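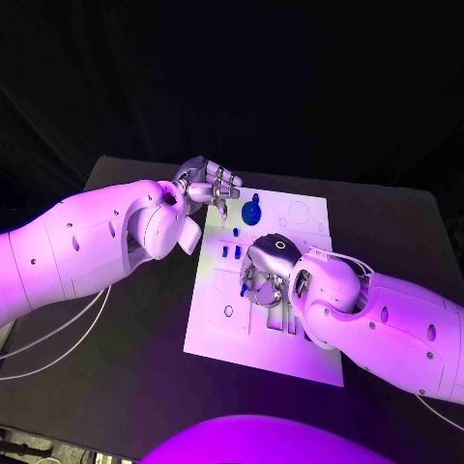 Page last changed: January, 4:22 p.m.

Nestthorpe Household and Shop Work Group
Minutes of the January meeting

Chair: Huia Katene

1. Minutes of the previous meeting
Approved with one correction. "Otgate store" in item 4 should read "Otgate stockroom."

2. Task board work
The group discussed the two-handed work on the white board with the blue parts. Members agreed that small pegs and blocks are a fair test of finger control, but differed on how far the results carry over to a kitchen. The Chair noted that a board stays where it is put – a drawer of mixed cutlery does not. The Waaka report will list board work and household work under separate headings.

3. Shop-floor trial, Otgate
The Brenura unit made 1,202 shelf placements during the trial, of which 22 had to be redone by staff. Soft packaging accounted for most of these. The group does not consider the unit ready to work without a person on the same aisle.

4. Household chores
Folding laundry and loading a dishwasher remain on the "not yet" list. Wiping a clear counter was moved to "with supervision." Two members asked that their disagreement be recorded.

5. Actions
Chair to send the revised chore list to Waaka before the next meeting.
Otgate to supply the log of redone placements.

The meeting closed at 4:02 p.m.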